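Walking After Dinner: Notes From Our First Months

Jun 29, 2021
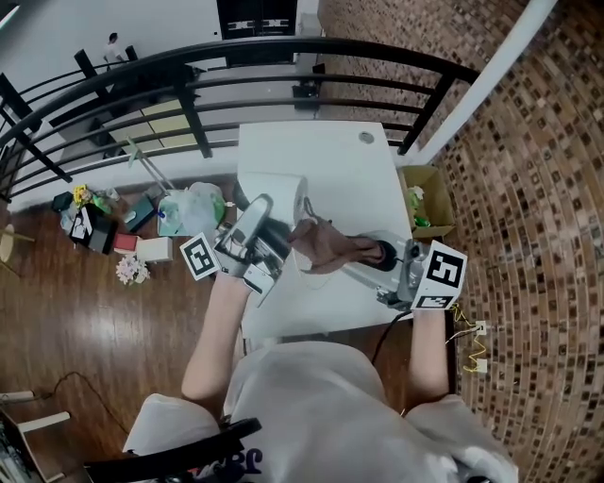

A brown cloth on a small white table.

Many readers of the Pliline newsletter wrote to us about the evening walk, so we return to this topic. The question is mostly the same: does a short walk after the meal help with weight, or is it only pleasant?

Our walking group in Ilthorpe started in October with a very simple rule. You finish dinner, you put on your shoes and you go out before you sit down on the sofa. The first route goes from the Koivisto bakery to the Udell bridge and back. It has 600 steps in each direction, so even a person who did no exercise for years can manage it. After 7 weeks most of us made it longer without any pressure.

Please do not expect a big change on the scale. A slow walk burns few calories, and one sweet drink can easily put them back. What many members noticed is that they eat less in the late evening — the walk closes the kitchen, as one of us likes to say. Several of them also told us that they fall asleep more easily.

If you are over 50, or if you take medicine for blood sugar, speak with your doctor before you change your habits. Also, do not walk fast with a full stomach. You should be able to talk in whole sentences the entire time.

We now have 539 names on the mailing list, and the printed route card was updated with the new path behind the school. To receive one, reply to this newsletter with your postal address. The cards are free, but please ask for only one per household.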